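Section 4: Setting up the Pomer for your first band recording

Right, you've got the Pomer out of its box and the drivers are on your computer. I've run mine in a damp rehearsal room in Estport for years, so what follows is the order I do things in, and it's a bit different from the leaflet.

1. Turn your speakers and headphones right down before you plug anything in.

2. Connect the Pomer to the computer with the short cable. Don't go through a hub if you can help it - mine clicked all the way through a drum take and I had to bin it.

3. Switch the Pomer on and wait for the front light to stop blinking.

4. Open Jekance and pick the Pomer as both input and output. If it isn't on the list, close Jekance, count to 5 and open it again.

5. Plug in the vocal mic first, then the guitar amp mic, then the two drum mics. That makes four inputs, all on the back.

CAUTION: Only press the phantom power button if your mic needs it. Old ribbon mics really don't like it, and repairs aren't cheap!

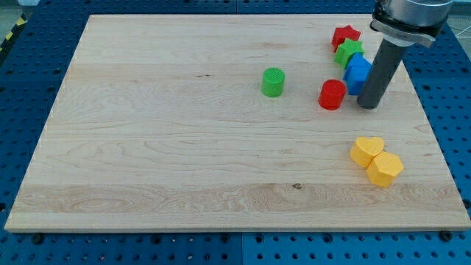 6. Now set your levels. Get the singer to do the loudest chorus you've got (the proper version, no mumbling) and turn the gain up until the meter sits just under the orange. Do the same with the guitar, then the drums.

7. Press Bright on the vocal channel if the voice sounds a bit woolly. I leave it off for guitars, but have a play and see what you like.

8. Record a minute of the whole band and listen back on headphones.

Note: if everyone hears themselves late, go into Jekance's audio settings and make the buffer smaller. If you then get crackles, go back up one step.

Note: loops and samples go on track 19 in the starter template. You can move them, but the headphone mix is already set up for that track and I'm lazy.

9. Save the session under a new name before you record anything you care about. I once lost a lovely slow version of our closing song by saving over it, and we've never played it that well again.

If you get no sound at all, check the mix knob on the front. Turned fully left you only hear the mics, and your playback vanishes. I still get caught by that one.

Section 5 covers overdubs and backing vocals.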